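## Diker Pottery Studio - Glaze Firing FAQ

**How long does a glaze firing take?**
Plan on 2 weeks from drop-off. The kiln only runs when it's full, so May and the holidays can be slower.

**What does it cost?**
Small pieces are 75 cents per inch of height. Anything taller than 7 inches is priced at the desk.

**Can I bring my own clay?**
Mid-fire only - we don't take low-fire bodies. Write the clay name on your slip.

**Where do I leave my work?**
On the shelf marked Mindis, next to room 107.

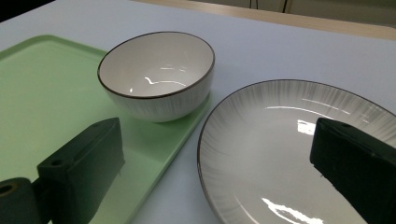

**Can I glaze the foot of a pot?**
Leave it bare. Wipe the bottom and a quarter inch up the side with a damp sponge before drop-off.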